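2023年4月2日 作業ノート
シミュレーション側のデモ収集、キッチン台シーン

前回からの続き。Flusarの環境を更新してから、台の上の物をつかんで動かす課題の収集を再開した。遠隔操作の設定は前のまま。物の初期位置だけ毎回乱数で振る。

課題文は「クロワッサンを皿に置く」で固定。言い換えは後でまとめて付けるので、収集中は気にしないこと。1セッション40本で区切り、終わったら必ず保存先の残り容量を見る。前に途中で書き込みが止まり、後ろの方が全部空ファイルになっていた。

目標は1課題あたり1000本。累計は全課題で2916本になった。ただしVladのチェッカーを通す前の数字なので、実際に学習に回せる分はこれより減る。失敗したデモも消さずに別フォルダへ。あとで失敗検出の方に使いたいという話がKonport側から出ている。

今日変えたところ。
・制御周期は据え置き、記録だけ10 Hzに落とした。画像の保存が追いつかないため。
・テクスチャの乱数から、台と皿の明るさがほとんど同じになる組を外した。
・手の開閉は連続値のまま記録。二値化は学習側でやる。

皿の扱いで時間を食った。丸い金属の皿は縁が薄く、平らに置かれていると指が下に入らない。上からつまもうとすると滑って台の端まで行くことがある。縁に指先を当てて少しずつ押す操作なら安定するが、操作者によって当てる位置がばらばらで、軌道を重ねて見ると二つの山に分かれる。揃えるべきか、ばらつきとして残すべきか。とりあえず残す。揃えた版は必要になったら別に集める。

接触のパラメータも怪しい。指と縁が触れた瞬間に、皿が細かく震えるエピソードがある。Skastanoの旧版では出なかったので、更新で摩擦か反発の既定値が変わったのだと思う。差分を確認すること。震えがひどいものはチェッカーの速度のしきい値で落ちるが、軽いものは通ってしまう。

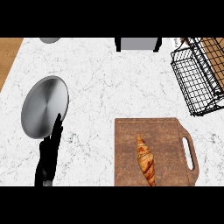

物の配置の範囲も見直した。まな板と皿が離れている配置では腕の移動が長くなり、途中で操作者が一度止まりがちになる。止まっている区間をそのまま学習に入れると、方策も同じところで止まる。前処理で静止区間を切る案もあるが、つかむ直前の短い静止まで消えるのは困る。手の開閉が変わる前後は残す条件にして、次回試す。

パンの衝突形状は簡易版のままで、見た目より少し太い。指が表面に届く前に接触判定が出る。細かい形状に替えると計算が重くなり、遠隔操作の遅れが気になるので当面はこのまま。

次にやること
・接触パラメータの差分確認
・静止区間の処理を1セッション分で試す
・チェッカー通過後の本数を集計表に入れる
・まな板の位置の範囲を狭めた設定を別名で保存。元の設定は上書きしない

7月の分のデータは座標系の定義が古いので、今回の集計には混ぜていない。変換スクリプトは共有フォルダにあるが、手首の向きの符号をまだ確かめていない。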